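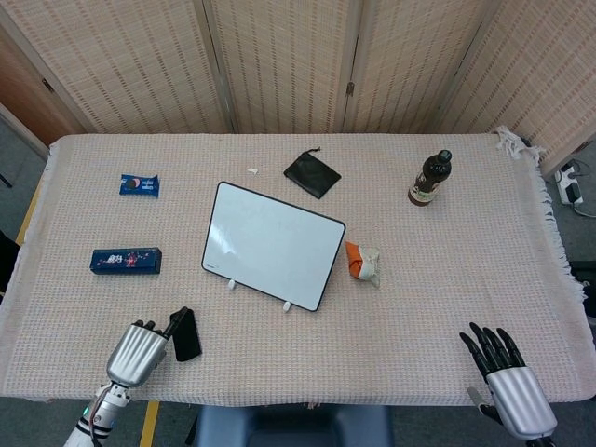
スライド1:卓上ホワイトボードと、ピンクと白の織りのクロス

えーと、こんにちは!今日は「家の伝言、どこに書く?」という話を18分でします。(ここで水を飲む。早口注意)

うちは3人暮らしで、前は全部スマホのグループで済ませてたんですよ。牛乳買ってきて、とか、鍵は植木鉢の下、とか。で、流れるんですよね、スタンプに埋もれて。3月に同じ醤油が2本届いたとき、さすがに紙に戻そうと思いました。

(スライド2)
最初に試したのは付箋です。冷蔵庫にべたべた貼って、暖房の風で落ちて、猫が持っていく(笑いを待つ、来なければ次へ)。

次が小さいボード。これは続いてます!置く場所は食卓がいちばんでした。玄関だと靴を履きながら読むので、長いと誰も最後まで読みません。

書き方のコツは、名前を先に書くこと。「誰か洗濯物お願い」は誰もやらない。「ラマ、洗濯物」だとやってもらえる。ラマ・アブー・ジャウデさん、本人がいま客席にいます、許可は取ってます(手を振る)。

(スライド3)
消すタイミングも決めました。やった人が消す。夜に残ってたら翌朝の担当が書き直す。写真に撮って残すのは一回やってみたけど、見返さないのでやめました。

ゼルトホルムの会場では、ここで隣の人と2分話してもらったら止まらなくなったので、今日はタイマーを使います。お題は「最近、家で伝わらなかったこと」。

(時間が余ったら、母の暗号みたいなメモの話)

質問どうぞ!

最近のノート
・冷蔵庫の扉をどう使うか
・買い物リストは売り場順で
・Drirkuraでの発表メモ

新着をメールで受け取る:アドレスを登録してください
お問い合わせ | © Zeltel | ページの先頭へ戻る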